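kedach-desk-tidy

README and data card, last touched 22nd December

Hi! I'm Efe, and this is the readme for the desk tidy recordings I've been making with my hand-held gripper. If you came from the Flengate workshop wiki, welcome, the files are in the folder called sessions and the printable parts are in the folder called hardware. If you came from anywhere else, the short version is that I built a gripper you squeeze by hand, it has a camera on it, and I'm using it to record myself putting stationery away so that a small arm on my bench can learn to do the same. The arm is called Jokinau. It is slow and I'm very fond of it.

What's in the repo

sessions/ has 80 recordings, each one a video plus a text file with the finger opening over time
hardware/ has the finger shapes, the trigger, and the camera bracket
scripts/ has the stuff I use to trim and label
notes.txt is me talking to myself, read at your own risk

I recorded everything in the shared room at Flengate, evenings mostly, when the laser cutter was off and I could hear myself think. Musa Nwachukwu helped with the early sessions and wrote most of the labeling script (the parts with comments in them are his).

The task

Pens and a glue stick go into a clear organizer on a white table. I wanted things you'd find on any desk, in shapes that roll a bit, and I wanted at least one thing that's hard to see. Clear acrylic is a pain! My first depth sensor looked straight through it, so I gave up on depth for this set and stuck with plain color video. Pens seen through the walls bend and change shade, and the glue stick's green and white label can show up on both sides of a corner at once if it's lying behind one. I kept all of that in. If your detector only works on solid cups this will be a rude surprise for it.

A session starts with me holding the gripper back from the organizer, fingers open, and ends when I let go of the trigger for good. I don't always finish. There's a column called done in the session list, with yes, no, or meh. Meh means the pen went in but I wouldn't have been proud of it.
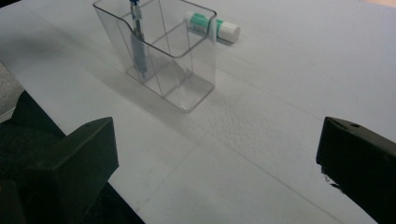 Fingers

Both fingers come out of the same file, mirrored in the slicer. The tips have a chamfer on them so I can get down beside a pen without shoving it along the table, and there's a small round hole near each tip. The hole is for a screw if you want to bolt on a different pad. I've tried 3 pads so far and I'm still not settled. Bukola Yusuf swears by cutting up an old mouse mat, and I'll admit hers held the glue stick better than mine did, but it wore through at the corner and then everything came out crooked. If you print your own, print them flat side down and go slow on the first layer. Mine warped twice before I cleaned the bed properly.

I picked black filament because I had a spool of it. On a white table that happens to make the fingers very easy to mask out, and the mask script leans on that pretty hard. Print yours in white and you'll have to rewrite it, sorry.

Camera and lighting

The camera rides on the gripper, so the view goes wherever my hand goes. Exposure is fixed and white balance is fixed, and it leans a little blue. I thought about correcting it and then decided not to touch the raw files. Ebere Adebisi asked me for a corrected copy and I said I'd make one in January, so if it's past January and there's no corrected folder, please open an issue and nag me.

Seams and rough spots in the table surface are in the videos too. One of my early models got really attached to a seam and used it to work out where it was, so crop or jitter your images if you plan to move to another table.

Blur

There's a lot of it. I move faster than I should, especially when I swing from one item to the next, and pens suffer the most from it. The glue stick usually survives pretty well. I scored every session for blur with a dumb sharpness measure, and 65 of them pass my cutoff. The rest are still in the folder with blurry set to 1 in the list, and I'd ask you to try training with them before you throw them out. Danjuma Onuoha ran it both ways on his setup at Omoregie and told me he liked the version with the blurry ones left in. I haven't checked that on mine yet.

Something else to watch for is clear film. A crumpled piece next to the organizer throws bright white highlights, and my first sharpness score loved those and gave smeary pictures a great mark. The newer script masks the very brightest pixels before it scores anything. If you pulled the repo early on, grab scripts/score.py again.
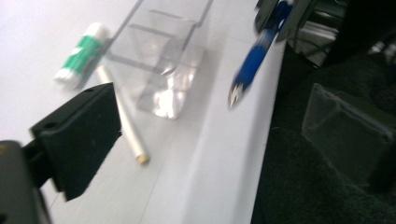 Labels

Each session has a plain text label file with a start, an end, and what I was reaching for. Names are pen, glue, stick, and other. "Stick" is for anything long, thin and white, and I lumped those together because at speed I couldn't tell them apart myself. Two of us labeled everything separately and where we disagreed I kept both files, ending in _a and _b. Use _a if you just want one.

Known problems

The finger opening lags the video by 2 video frames. The loader fixes this, so don't fix it again on top.
Floor and carpet show up past the table edge in plenty of sessions, sometimes with other workshop stuff on the carpet. None of it is labeled.
The trigger spring is too stiff and my grip gets lazy late in a long evening. You can see it in the opening curve.
No left-handed sessions at all. I'd love some!

Using it

Take it, train on it, print the fingers, change whatever you like. Tell me if you get an arm to do something nice with it. Bug reports go in the issues page, and questions about the trigger should go to Musa, who redesigned it and has opinions about springs.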